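Week four, continued: learning to fold from wrist views

Last time we left the Kartha policy with its one awkward habit, which was grabbing whatever part of a garment happened to be nearest. Ro-un Shin's fix is a rather lovely one, I think - before any motion is planned, each wrist view is scored for likely grasp points, and only the best few are passed along. Do have the February sheet beside you as you read.

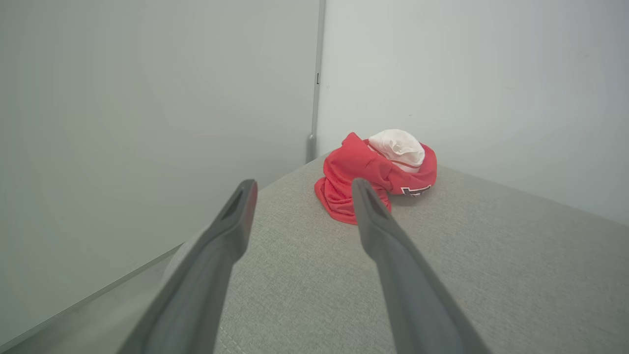

Fig. 2. Wrist view with a crumpled red garment beyond the open fingers.

Training used 1,010 demonstrations, with 309 held back for testing. Creases are what trouble the scorer most, so please look closely at those before the seminar, and bring me one grasp point you would choose yourself and one you'd avoid.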